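Skip to content Search Search for:
By Nanna Kragh
February · 2 min read

WHAT THE CUP RACK IS FOR, SUPPOSEDLY

Haziq Simanjuntak wants a drying rack for the kids' cups in the Skondstead kitchen. He has wanted one since Thursday, when he saw a catalog, and he asked me to write something encouraging. I'll do my best.

My trouble is with the surface. Small white squares look tidy for as long as you leave them alone. 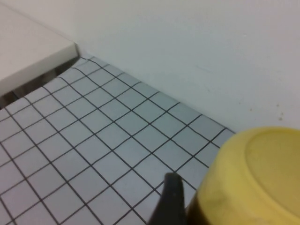
Then you put 16 cups out and every one of them has to go somewhere, and I have never met a rack that held as many as the catalog said it would. Fitriani Sopacua tells me the peg kind is better. You turn the cup over, drop it on a peg and walk away. Fine. I'd still like to know who scrubs the pegs.

I do like the colors. Yellow, pink and pale green cups are easy to tell apart - or they would be if people didn't stack them.

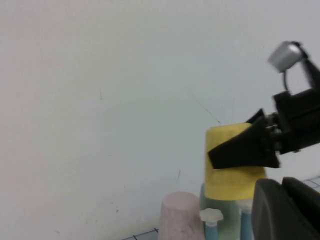
KITCHEN & TABLE

Amirul Wattimena's view is that a light-blue rack cheers up a plain white wall. Maybe so. I'd want to hear that again after a winter of juice. A dish towel laid flat does the same job, goes in the wash and costs less than 46 dollars, the price Haziq was quoted before shipping.

Small loose things also drift toward any rack you put out. Blocks, mostly.
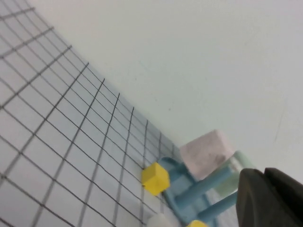 IF YOU STILL WANT ONE

Tell Syafiqah Goh before the next order goes in. Ask her for the size with the pegs spaced wide, and measure your counter first. I'm keeping my towel.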